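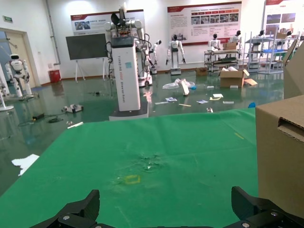 **What should I budget for first when I'm setting up a two-finger gripper station?**

Start with the table and the space around it, then the spares, and leave the extras for last. I did it the other way round on my first go and ended up with a lovely tool changer and nothing decent to put the work on.

## Section 3: Planning your purchase

I wrote this part of the guide for people who have said yes to a robot in principle and now have to put numbers on a page. It assumes you've read Section 2 and know whether you're going with one arm or two. Prices are in dollars, before tax, and they're what we paid at our own shop in Butolel, so check yours.

### 3.1 Before you ask for a quote

1. Write down the three things you'll ask the gripper to pick up most often. Ours were cardboard boxes, small parts in bags and cups. If one of them is soft or floppy, put a star beside it and bring it up on the first call.
2. Measure the table, and then measure the floor past it. The reach drawing in the Levedow handbook only shows the arm (grr), so add your own walking room on all sides.
3. Decide how you'll mark your work spot. A small square outline on the tablecloth, right between the fingers, does the job for us. Yellow on green shows up well, and you can do it for next to nothing.
4. Find out who pays for freight. Ask for it in writing!

> **Note:** A cloth is a cheap way to get an even colour under the work, but it scuffs. Ours has a faint scuffed patch just past the square. Buy two, and keep the second one folded away until you need it.

### 3.2 The starter list

This is the bare minimum I'd sign off on, leaving the arm itself out of it:

| Item | Quantity | Budget |
|---|---|---|
| Two-finger gripper, Engström pattern | 1 | $1,000 |
| Spare finger pair | 1 | $290 |
| Tablecloths and marking supplies | 1 lot | $140 |
| Spare finger screws | 10 | ask the dealer to throw them in |

I've had good luck with that last line. Dealers hate discounting the big stuff, but they'll toss in a bag of screws without blinking, and you'll be glad of them the first time one rolls under a cabinet.

> **Caution:** Match the screws to the finger base before you order. Two versions of the Engström pattern were sold side by side for a while and the threads are different. Forcing the wrong one will wreck the base, and that isn't covered.

### 3.3 Planning the room

5. Leave a clear strip of floor between the work table and whatever stands behind it. Boxes, bags and bits of paper collect there faster than you'd think, so put a trash bin on your list and place it closer to the table than feels necessary.
6. Budget for shelving and a cart on wheels. I left both out of my first plan and went back for them in October, cap in hand.
7. If you're buying standing robots as well, line them up along a wall and work out their parking spots on paper first. They take up more room than the brochure lets on, and you still want to get at the posters, the outlets and the exit.
8. Check the floor finish. A glossy floor looks terrific, but try your camera over it before you pay for any vision add-on, in case the reflections bother it.

> **Caution:** Keep cables and small parts off any route that a wheeled base will use. Walk the route yourself before you power anything up.

### 3.4 Rent, lease or buy

I get asked this one a lot. My own rule is pretty simple: if you can't name the job the robot will be doing six months from now, rent. We rented our first unit through Moneo, learned that we wanted longer fingers, and bought the right ones the second time. The rental fee stung a bit, but it was a lot less than the mistake would have been.

9. Ask for the buyout price on day one, even if you're sure you'll never use it.
10. Ask whether the fingers count as wear parts. On our contract they did, and the spare pair came out of our pocket.
11. Put your training hours in the same budget as the hardware. If they live on a separate sheet, they'll get cut.

When your list is filled in, carry the total over to the worksheet at the front of Section 4 and get your second quote before you fill in the dealer column.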